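4. Bringing the arm into the daily work

This section is for the person who prepares the Toltatis bench arm for a team that has done the same work by hand until now. It supposes that the arm is already installed according to section 3, and that the Psarras station software starts without errors. If the software still shows message 3352 at start, go back to section 3 and finish the joint check first.

Please read the complete section one time before you begin. Some steps ask for persons from both shifts to be present, and this must be arranged with the shift leader in advance.

4.1 What changes for the operator

Before the arm, one operator took each block from the incoming side, set it on the table, worked the pegs one after the other and passed the block to inspection. With the arm, the middle part of this work is done by the gripper. The operator still does the following:

- puts the block on the table at the taught position
- starts the cycle from the station
- looks at the finished block and decides if it is good
- writes down every stop in the station log, also the short ones

The operator does not need to know programming. The operator does need to know where the arm will move next, and this is what most of the present section is about. In our experience at the Hovov site, persons who had seen the whole cycle in simulation stood more calmly at the real table and used the stop button earlier when something was wrong. We regard both as good results.

Note: The cycle time of the arm must not be used as a target for the manual table next to it. If your site keeps one manual table for repairs and small orders, write this rule on the shift sheet before the first day.

4.2 Preparing the simulation

The simulation runs in Psarras on the station computer. The arm does not have to be powered.

1. Switch the arm controller to OFF and take out the key. Give the key to the person who leads the training.

2. Open Psarras and choose Workplace, then Load. Select the workplace file with the name of your room. If there is no such file, load the file "bench_basic" and save it under a new name. Do not work in the original.

3. Wait until the joint list shows 6 lines. Every line must have a green sign at the left. A gray sign means that the joint is not connected to the model, and the arm will appear in a folded position.

4. Choose View, then Work Side. Turn the view with the right mouse button until you can see the end of the gripper and the block at the same time. Operators should look at the arm from more than one side in the training. At the real table they will not always stand in the best place.
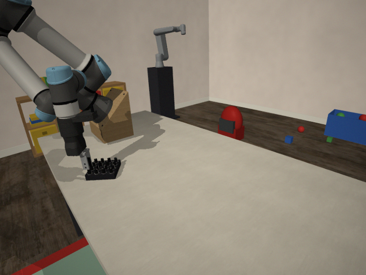

Figure 4-1. Work Side view in the simulation. The gripper finger points down at the left rear side of the small black rack. The wooden box stands behind the rack.

5. Leave the other objects of the room in the view. It is possible to hide them with the key H, but then the operators learn the movement in an empty room, and later they are surprised by how much of the table the arm covers.

6. Let each operator move the view alone for a few minutes before you run anything. Do not explain in this time. Questions come by themselves and you should answer them at the moment they come.

Caution: The simulation does not know about cables, sleeves or hands. A movement which looks free in Psarras can still be dangerous at the real table. Never use a simulation run as the only proof that a path is safe.

4.3 Running the cycle slowly

The first run is for watching only. Set the speed with the slider at the bottom of the window. We recommend the lowest setting for the first run and the second lowest for all the others. The setting "Real" should wait until the second meeting.

1. Choose Cycle, then Step. In Step mode the arm stops after every part of the movement and continues when you press the space key.

2. Before every press of the space key, ask one operator to say where the arm will go. It is not important that the answer is right. It is important that the operator looks at the elbow and the wrist also, and not at the gripper alone. Most persons look at the gripper alone in the beginning.

3. Stop the cycle when the arm arrives at the position called "Over block". In this position the gripper is pointing down and there is only a small distance between it and the block. Choose View, then High, so that the group can see the base, the long links and the gripper together.

4. Show the wooden base plate on which the arm is mounted. The region between the base plate and the block is the inner zone. During a cycle no hand, tool or cup belongs there. Show also that the elbow is far from the gripper, so a person who keeps away from the gripper can still be too near to the arm.

5. Ask the group to look at the shadow of the arm on the table. It gives a first idea of how much room the links need over the surface. It is not a measured limit — the measured limit is the one in 4.4. 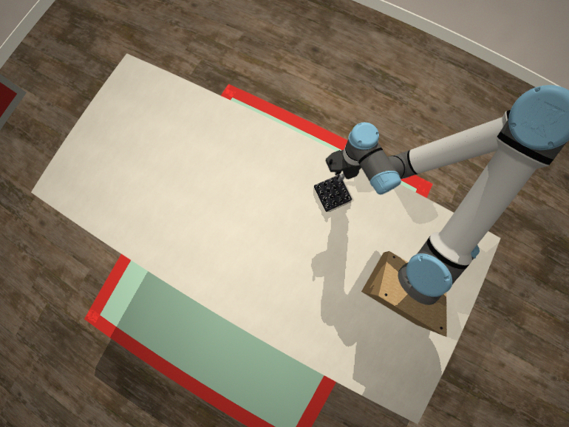
4.4 Setting the hand limit

The hand limit is the distance from the block at which the operator's hands must stay during a cycle. The value from the factory is 242 mm. You may make it larger. You may not make it smaller without written agreement from Vestulier.

1. In Psarras, choose Safety, then Hand Limit. Read the value aloud to the group and let one operator check it against the label on the controller.

2. Put the key back into the controller but leave the switch at OFF.

3. Lay the limit template on the real table, with the square opening over the taught position of the block. Mark the outer line of the template with the tape from the accessory bag. The tape must lie flat. If it lifts at the corners, clean the table with a dry cloth and use new tape.

4. Ask each operator to stand in the normal working place and to put both hands down outside the tape. If somebody must bend or stretch for this, change the place of the station panel now. Later it is usually forgotten, and the operator gets used to a bad posture.

5. Turn the switch to TEACH and run one cycle at the lowest speed without a block. The trainer keeps one hand on the stop button during the complete cycle.

6. Repeat with a block. After this cycle every operator must press the stop button one time while the arm is moving. Do this also with operators who say that they understand it already.

Caution: After a stop the arm keeps its position. Do not push it by hand to make place. Use the command Retract and wait until the arm has come to rest.

4.5 Dividing the work between the shifts

Fill in the form "Who does what" (appendix C) together with the operators. Please do not fill it in at the office and bring it finished to the table. At Hovov we did so the first time, and the form had to be written again after four weeks since nobody on the late shift had agreed to do the cleaning of the gripper.

The form has these lines:

Loading the block. Normally the operator of the station.

Checking the finished block. The same operator, or the inspector if your site has one. The arm does not check the quality of its own work.

Cleaning the gripper fingers. Once in each shift, with the switch at OFF and the key removed.

Answering stops. The first person to answer is the operator. If the same stop comes three times in one shift, the shift leader must be called and the cell stays OFF until the reason is found.

Changing the taught position. Only persons who have finished section 5.

Manual work. Write here the names of all persons who can still do the job completely by hand. This line must never be empty. When the arm is in service, the orders continue, and skills that are not used for a whole year become weak. We suggest that every operator works at the manual table for one morning each month.

Note: Some operators will ask if the arm is going to count their work. The station log saves the time of each cycle and each stop. It does not save who was at the station. If your site wants to connect the log with personal names, the operators must be informed before it is switched on, and the setting must be shown to them on the screen (Psarras, Log, Fields).

4.6 First week in use

1. Run the arm in the early shift only. The late shift works by hand as before.

2. Plan the normal quantity for the manual work, and do not plan extra for the arm. In the first week the arm will probably be slower than a practiced person, when the stops are included.

3. At the end of each shift, read the log together with the operator. Five minutes are enough. For each stop write one short sentence in everyday words, for example "block was turned a little" or "I leaned over the tape".

4. If more than half of the stops have the same sentence, correct this point before you add the late shift. Often the taught position is good and the loading side is simply uncomfortable to reach.

5. In the second week add the late shift. The trainer should be present for the first two hours, also if the early shift had no difficulties.

4.7 If something is not as described

The workplace loads but the table is not visible. The view is below the floor. Press Home.

The joint list shows fewer than 6 lines. Close Psarras, wait until the controller lamp is off, and start again. If the list is still short, contact Vestulier service and have the number of your controller ready.

Message 3352 appears during a cycle. The arm has lost the position of one joint. Turn the switch to OFF, take out the key and repeat the joint check from section 3. Do not clear the message from the station panel. It will disappear, but the position is still lost.

An operator does not want to work at the arm. Give this person more time in the simulation and let them watch a colleague for some shifts. The training may be repeated as often as necessary and needs no new license.

Continue with section 5, Teaching a new position.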